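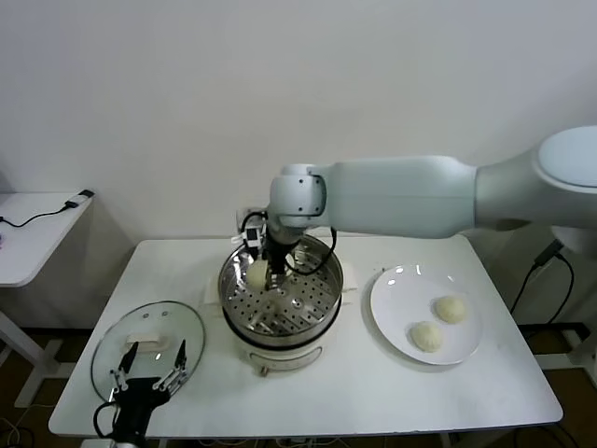 Ralau Children's Museum | Kitchen Science Club

Why Does Bread Puff Up?

By Britta Wunderlich
10/2/20

I love steamed buns. I love pizza crust too, and toast, and the fat soft rolls my grandmother made on Sunday mornings. So let me tell you about the tiny living thing that most of them have in common. It's called yeast, and it is alive!

Yeast is a fungus, so it's a distant cousin of mushrooms. One yeast cell is so small that you'd need a microscope to see it. In the packet it looks like brown sand, and it isn't doing much at all. It's sort of napping. Give it some warm water and it wakes up hungry.

What does yeast eat? Sugar! Flour is full of starch, and starch is really lots of little sugars hooked together in a chain. When flour gets wet, some of those chains start to come apart and the yeast gobbles up the pieces. Then it lets out a gas called carbon dioxide. You breathe out the same gas (and it's the fizz in soda, too).

Now the gas needs somewhere to go. When you knead dough, you're stretching out something called gluten, which acts a bit like the skin of a balloon. The gas gets trapped inside in thousands of little bubbles, and the whole lump slowly swells. I once left a bowl of dough on my radiator and forgot it, and when I came back it had climbed over the side and was on its way to the floor.

Then comes the heat. Bubbles get bigger when they warm up, so the dough gives one last big puff. After that the yeast dies and the dough sets firm, and the holes stay where the bubbles were. Look at a slice of bread and you'll find them.

So why is a loaf brown and crusty when a steamed bun is pale and soft? An oven is hot and dry. I bake my rolls at 193 degrees Celsius, and that's plenty to dry out the outside and turn it brown. Steam from a pot of boiling water is only 100 degrees, and it's damp. That isn't hot enough for a good brown crust, so the bun keeps its soft skin.

People have been baking with yeast for more than 4000 years, long before anyone knew what it was. They just knew that old dough mixed into new dough made it rise.

Want to see it for yourself? Ask a grown-up to help you stir a packet of yeast and a spoonful of sugar into a cup of warm water - warm like a bath, never boiling. Wait 20 minutes. You should get a layer of foam on top, and it smells a little like a bakery. My friend Jannik Nolte thinks it smells like socks. Tell us what you think at the next club!

Last updated: May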